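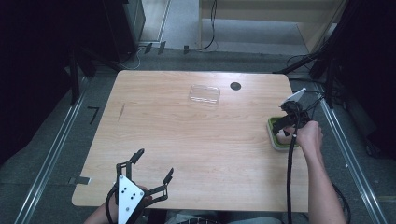 ¿Qué es un puerto y qué pasa dentro de él?

Un puerto es un lugar de la costa, o de la orilla de un río grande, donde los barcos pueden parar con seguridad. Allí suben y bajan personas, coches, maletas y mercancías.

¿Por qué no paran los barcos en cualquier playa?

Porque un barco grande necesita agua profunda. Una parte del barco va siempre por debajo de la superficie, y esa medida se llama calado. Si el agua tiene menos profundidad que el calado, el barco toca el fondo y se queda atascado. A eso se le llama encallar.

En la playa, además, hay olas. En muchos puertos se construyen muros largos de piedra o de hormigón que se meten en el mar y frenan las olas. Se llaman diques. Detrás del dique el agua está mucho más tranquila.

Las partes de un puerto

Muelle: la orilla recta donde se coloca el barco.
Bolardo: una pieza baja y muy fuerte, casi siempre de hierro, donde se atan las cuerdas. Las cuerdas de un barco se llaman cabos.
Bocana: la entrada del puerto.
Faro: una torre con una luz que ayuda a los barcos a saber dónde están. Cada faro tiene su propio ritmo de destellos.
Terminal: el edificio donde esperan los pasajeros.

¿Quién trabaja allí?

El práctico es un marino que conoce muy bien un puerto. Cuando llega un barco grande, el práctico va hasta él en una lancha, sube por una escala y aconseja al capitán durante la entrada. Los remolcadores son barcos pequeños con motores muy potentes – empujan o tiran de los grandes para que giren. Los amarradores recogen los cabos y los sujetan a los bolardos.

Un viaje en ferry

Candela y su amiga Feven van a cruzar a una isla en el ferry Flavia. Hoy viajan 194 pasajeros y 59 coches. Los coches entran primero, por una rampa, y se aparcan en la bodega. Las dos amigas suben después a la cubierta con la madre de Candela. Antes de salir, la tripulación explica dónde están los chalecos salvavidas. El barco suelta los cabos, pasa por la bocana y empieza el viaje.

Palabras para recordar

Babor es el lado izquierdo del barco cuando miras hacia delante. Estribor es el derecho. La parte de delante se llama proa y la de atrás, popa.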